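Brirklow Shared Workshop Presents Its Table Robot, Built by Members in the Evenings

For immediate release

BRIRKLOW – The members of the Brirklow shared workshop are pleased to inform the press and the neighborhood that their common project, the table robot named Kotent, is now working on its own table and can be visited by the public during the open evenings in December. The project was made fully inside the workshop, in the evening hours, by members who have other jobs in the daytime.

Kotent is the name for the whole installation: the table, the arm, the gripper, the cables and the program that tells the arm where to go. The arm itself was bought second-hand and came without a table, without a gripper and without any printed manual. Everything that the arm needed in order to be useful was then made, adapted or repaired by the members. The full cost of the project until today is 2856 dollars, and the arm took the biggest part of this amount. The rest was spent on the table, the power supply, screws, cables and a second power supply, after the first one was connected in the wrong way.

"We wanted to do a project which is too big for one person and one garage," says the project group in its common statement. "In our workshop we have people who know metal, people who know sewing machines and people who know programming. Before Kotent they greeted each other at the door and went to different rooms. Now they argue at the same table, and we consider this a good result."

The work started with the table. The first table was an old office desk, and it moved each time when the arm made a quick turn. The second one stands on a welded steel base, which was made in the metal room from tubes left over from a bicycle shed. The base was finished in two weekends, but making it level took longer, as the floor of the workshop has a slope toward the drain. Members who want to build a similar table are advised to measure the floor first.

The program was written in the small room upstairs and then corrected downstairs, many times. The group keeps a paper notebook next to the computer, where each session is written down with the time, the task and the result. Until now the notebook has 532 entries. Not all of them are polite. The group decided to keep the notebook on paper, so that also the members who do not use the computer can read it and write in it.

The tasks are kitchen tasks. This idea came from the Ghaffari repair table, the monthly meeting in the same building where visitors bring broken household devices. The people of the repair table asked for a robot which deals with things that everybody has at home, and not with wooden cubes. For this purpose the table is set with kitchen things and toy things, and the members change the places of the things between the sessions.

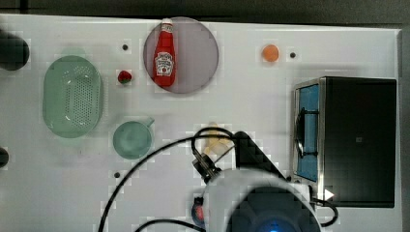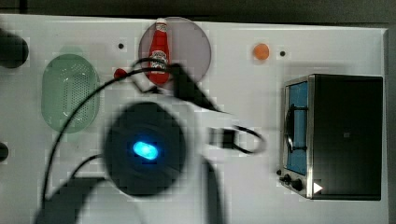 Kotent at its table, with the ketchup bottle lying on the plate.

Kotent is slow, and the group asks visitors to come with patience. In the first weeks the arm was allowed to move only at a very low speed. The limit was raised step by step, and each step was agreed by the group before it was put in the program. A red stop button is mounted on the wall at the height of the hand, and a second one is beside the computer. No session begins before both buttons are tested. This rule has no exceptions, also not for the members who wrote it.

The cables were the most discussed question of the whole build. A cable which is too short stops the arm, and a cable which is too long makes a loop and touches the things on the table. The group tried spiral sleeves, fabric tape and a spring taken from a desk lamp. The present solution is good enough for the daily work, but it is not final, and suggestions from experienced builders are very welcome. The same can be said about the fingers of the gripper. The workshop keeps a box with the earlier versions, and visitors may take them in the hand and compare.

Support for the project was given by Casel, the hardware store in the next street, which offered screws, brackets and cable ties at cost price and allowed the members to use its loading ramp when the arm was delivered. The workshop thanks Casel also for keeping its counter open after closing time on the evening when the last bolts of the right length were needed.

The workshop has at present 80 members. Membership is open to all adults, and no technical knowledge is asked. New members get an introduction to the tools and can join the Kotent group after it. The group meets in the evening, beginning at 7 p.m., and usually finishes when the last person who has a key wants to go home.

During the open evenings in December, visitors can watch the arm at work from behind the yellow line on the floor, and ask all questions to the members present. Children are welcome together with an adult. There is no entrance fee. A box for contributions will stand near the door, and the collected money will be used for a transparent safety wall, so that in the next year visitors can stand closer to the table.

After the open evenings, the group plans to publish the drawings of the table base, the wiring plan and the program, with the corrections included, so that other home builders and workshops can use them freely. The group is also preparing a short written guide in simple language about buying a used robot arm: what to ask the seller, what must be tested before paying, and which parts are difficult to find later. The guide will be free, and printed copies will be available at the workshop and at the counter of Casel.

The workshop would like to mention that Kotent is a hobby project and will not be offered for sale. It is also not planned to replace the work of any person. For the coming months the wish of the group is more modest: to make the gripper more reliable with smooth and heavy things, to reduce the noise of the base, and to finish the second notebook.

About the Brirklow shared workshop

The Brirklow shared workshop is a non-profit association run by its members. It has a metal room, a wood room, a textile corner and a small electronics room, and it hosts the monthly Ghaffari repair table. The workshop lives from membership fees and from contributions of visitors.

Press contact

Journalists who wish to visit Kotent outside of the open evenings, or to speak with the members of the project group, are kindly asked to write to the workshop office some days in advance. Filming is possible after agreement with the group. Please wear closed shoes, as the way to the table goes through the metal room.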